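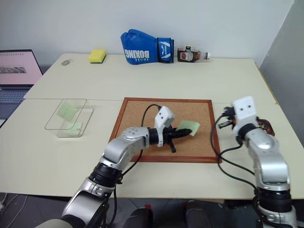
The inventory of desk 424 began at nine. Gintarė Zariņš had been sent by Wuter to close the Troteck account, and the procedure was the same in every office: list the items, assign each a destination, clear the surface, sign.

She entered the sponge first. Yellow, green scouring side. Destination: kitchen cupboard. The boxing glove came next, a left or a right, she could not settle which, and the form had a box for it. She tried it on. It went on either hand with equal difficulty. She wrote "single" and moved to the next line.

The bottle was small, glass, with a dark brown liquid in it and a white and red label. It lay on its side next to the glove. The form allowed food, medicine, cleaning product and other. She wrote "other" and put a question mark after it, then removed the question mark. Ginting, who read the forms, returned any sheet with punctuation in the wrong column.

The cork board took longer. According to the handover sheet, dated October 25, 2020, it was to be passed on "with contents". The contents were one light green note. There were two more notes in pale green with the clear plastic holder, one inside it and one at its base, and the sheet did not mention them. If they had come off the board, they were contents. If they had not, they were stationery, and stationery went to Vurnov in the grey sack.

She went through the old sheets on the laptop. In February the board had been listed with 4 notes. That left one missing, on either reading. She checked under the board and inside the glove.

At ten she telephoned Wuter and gave the reference, 392. The man asked what was written on the notes. She said the form had no field for it.

"Then leave them where they are," he said.

She wrote "in place" against all three, wiped at a grey smudge near the wall with her thumb, and turned the sheet over to start on the drawers.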